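Updated September
By Sun-ja Choo

Kasport Two-Arm Table Cell: Setup and Care

The Kasport is a bench cell for handling trials with small plastic goods: tubs, bottles, trays and the like. Two arms face each other across one wooden table, inside a black frame. This page covers the current version of the cell and applies to units delivered with the Testport controller. If your cell has the older Nesusness controller, the mechanical sections still apply, but the menu names will be different.

Placing the cell

The cell needs a level floor and clear access on all sides. Do not push it against a wall. You will want to reach the arm bases from behind, and the cables there are the first thing that gets pinched when the frame is moved.

Level the frame before you level the table. Tighten the corner bolts by hand, check the table with a spirit level at both ends, then go around again with the wrench. Recheck after one week of use.

Mount both arms before connecting either one. The arms are not interchangeable. The left arm has an L stamped under the base plate, and the controller will refuse to start if the two are swapped.

Finger check

The fingers ship separately. Fit them with the notches at the top and tighten each screw a little at a time. Open the gripper fully, look along the fingers from the wrist side, and compare the two tips. If one sits higher than the other, loosen it and seat it again. Do not bend a finger to correct it.

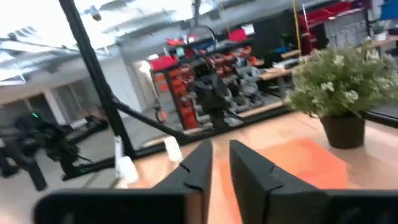 Wrist camera view between the open fingers, toward the plant on the right side.

The wrist camera is factory focused at working distance. The gripper body will always look soft from here. Wipe the lens with a dry cloth only. If the fingers are no longer centered in the view after a collision, run Camera > Recenter before doing anything else.

Test layout

Every cell is accepted on the same kind of layout, and we suggest you keep a set of these objects by the table. You need one open tub, several small upright bottles, and one bushy object such as an artificial plant. The plant gives the cameras something with uneven edges, and the bottles tip over easily if an approach is too low. Exact positions are not important for a routine check.
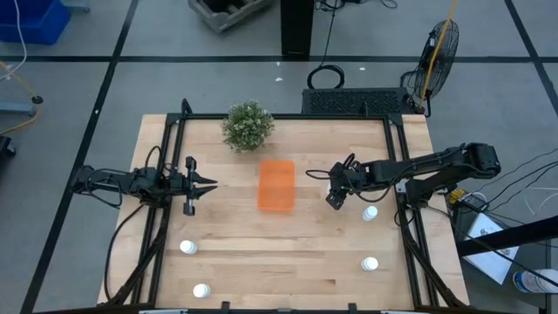

Tub in the middle of the table, small white bottles set out on both sides, left gripper open.

Run the check at low speed the first time. Leave enough slack in the arm cables for full reach, but tie them back where they could drop onto the table. Part 284 is the cable tie set, and part 258 is the replacement finger pair. Both can be ordered singly.

Clear plastic and glare

A see-through tub on a glossy table is the hardest item in the set. Overhead lights leave streaks on the wood, and the side camera can mistake a reflection for the bottom edge of the tub. Before lowering the detection threshold, try turning the tub a little or moving the camera. If neither helps, the table can be ordered with a matte finish from Šťastný, who supply the tops.
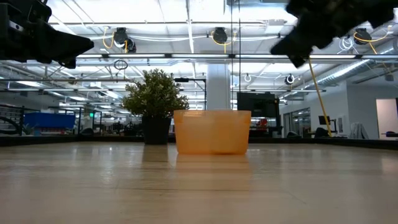
Side camera view. The orange tub reflects in the wood directly in front of it.

Routine care

Daily: wipe the table and the fingers, and look over the cables at each wrist.

Weekly: check the finger screws and the camera bracket. Most of our users do this on Tuesday with the backup.

Every 3 months: check the base bolts on both arms and replace any worn cable ties. Power down at the main switch first and support the arm while the bolts are loose.

Do not oil the gripper slides. They run dry, and oil will collect dust from the table.

Questions about parts or service: contact the Kasport service desk | © Kasport | Back to top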